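31/08/2022 – glove tracking, retargeting side

Spent most of the day on the pose filter, and I'm happier with it than I was this morning, though it took far too much coffee. The wrist pose from the marker cube still flips whenever only one face is clearly in view. I replayed the Perness log (1361 frames) with the old solver and found 4 flips, all of them with the hand partly curled and turning. Carrying both candidate poses forward and letting the previous orientation choose between them clears up every one, which made me very happy indeed!

Fingertip data is a separate headache. It comes in over the hub on its own clock, so the retargeter has been pairing fresh fingers with a stale wrist. I've put in a 200 ms buffer and interpolate the wrist to the finger stamps – clumsy, but it runs.

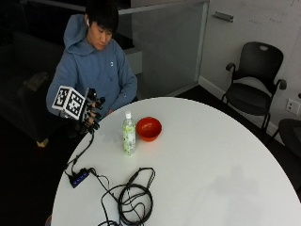
Raghda Matar thinks the buffer is far too long for live teleop and would sooner predict the wrist forward, keeping interpolation for offline replay only. She's probably right, and I've left a switch in the config so we can have it both ways.

Still to do: rerun the bottle and bowl logs with the new solver, ask Gyula where the hand-to-cube calibration file went, and merge the branch once Tomomi has read it.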